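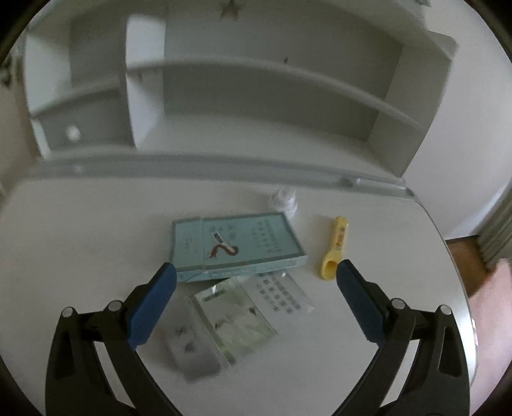 Desk tips, quick ones

Little stuff first. Flat boxes, small plastic tools, crumpled bits — all off the desk before you wipe. Don't clean around things. You'll miss the same spot evry time.

One box for keepers, one bag for trash. Not sure? Keeper box, look again in November. Fotini Makris does hers in 4 minutes, mine takes longer.
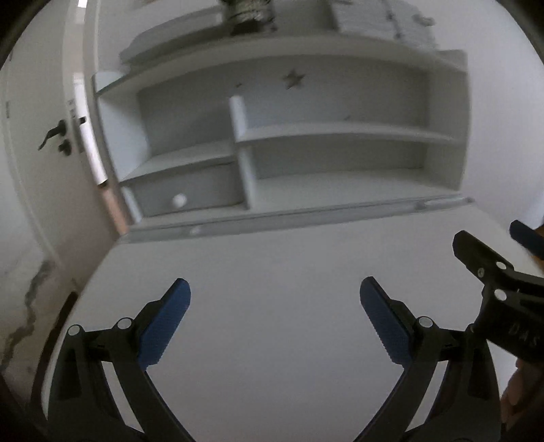

White desks show everything. Damp cloth, drop of dish soap, dry right after. Start at the back and pull toward you. If yours has a hutch with a rail along the bottom like this one, go down the thin seam with an old toothbrush — dust packs in there. Then the front edge of the upright divider, fingerprints love it. Shelves last? No, shelves FIRST, top one down, or your doing the desk twice.

Pen marks: rubbing alcohol on a cotton swab, test a corner.

Aiman Ngau, Aug 2, 2021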